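Fludo Case Manager: Set-Up Guide for Small Law Offices

Section 2. Adding your first attorney profile

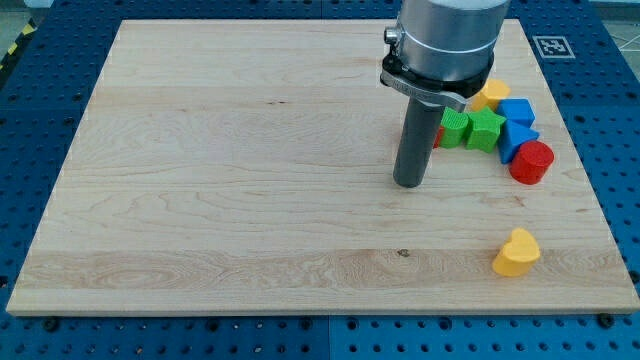
Before you start

Have the attorney's bar number, admission dates and a short bio ready. The bio can hold up to 600 characters, so there's plenty of room for law school, practice areas and a line or two about home -- clients love that part!

Steps

1. Sign in as the office administrator and open People.

2. Choose New Attorney and type the name exactly as it appears on the bar license.

3. Add each state of admission on its own line. Fludo sorts them by date for you.

4. Pick up to 6 practice areas. The first one shows on the intake form, so put the favorite on top.

5. Paste in the bio and press Preview. It's great fun to see the page come together at this point.

6. Press Publish.

Note: Offices moving over from Brutadari can bring in up to 70 profiles at once. See Section 5, Importing, and have your export file handy.

Caution: Changing a bar number after publishing locks the profile until a second administrator approves it. Open matters stay assigned, but new ones can't be added in the meantime.

Note: Retired attorneys should be set to Inactive -- never deleted. Deleting a profile also removes the name from closed matters.

Section revised 27 Aug 2018 by Timo Hamann. The conflict check screens are covered in Section 3.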